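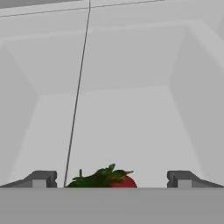 A strawberry with its green calyx still attached.

Home Features Growing Storage Back issues Subscribe

The cold hours after picking

May 13, 2021

Field heat is the term growers use for the warmth a fruit carries when it leaves the plant. In strawberries it matters more than in most crops. The skin is thin, the water content is high and the fruit goes on respiring after harvest, using up its sugars and giving off heat of its own. A tray left in the sun at the end of a row will warm further while it waits for the trailer.

At Prernoddale, where Cecilia Tsikata manages the packhouse for a group of tunnel growers, the time between picking and cooling is written on a card that travels with each pallet. The card was introduced in August, at the height of a warm spell, when returned fruit had become costly enough to need tracing. It has two boxes: time off the row, and time into the cooler. The gap is what she reads first.

"Growers argue about variety and feed," Tsikata says. "I can lose the benefit of both on a concrete yard before lunch."

The standard method is forced-air cooling. Pallets are stood in two lines in a cold room with a channel between them. A sheet is drawn over the top and down one end, and a fan at the other end pulls air out of the channel. Cold air from the room then has only one way in, through the vents of the trays and past the fruit. In an ordinary cold room with no forced draught, air moves around the outside of the stack and the middle trays cool last.

Vent alignment decides how well this works. If trays are stacked slightly out of line, the holes are partly covered and the air takes the easier path through any gap between pallets. At Dranby, a smaller site on heavier land, Hafþór Skov spent most of a season closing such gaps with foam strip. He measures pressure across the stack and pulp temperature in trays from the near, middle and far positions.

His fan is a refurbished Ogunleye unit and runs at a fixed speed. A variable drive would cut the power used near the end of the cycle, when the fruit is close to room temperature and further airflow mostly dries it. For now he stops the fan by hand when the slowest probe reaches its mark. The room is loaded with no more than 8 pallets, though it would hold more.

Moisture is the second difficulty. Cold fruit taken into warm, damp air collects condensation, and a wet surface favours grey mould. Both sites load through a sealed dock, and the lorry body is cooled before its doors are opened. Skov also keeps the pallets uncovered until the pulp is cold, and fits the covers inside the room.

The calyx is a useful guide to handling. It loses water faster than the flesh, so a batch held too long in moving air will show dull, curled sepals while the fruit still looks sound. Buyers notice. Tsikata's intake sheet gives the calyx its own line, separate from colour and bruising.

Cost remains the main obstacle for small farms. Geltby, a shared cooling station serving growers within a short drive, charges by the pallet and takes bookings the evening before. Its members pick in shorter shifts to suit the slots, and the first trailer now leaves the field while the second row is still being picked.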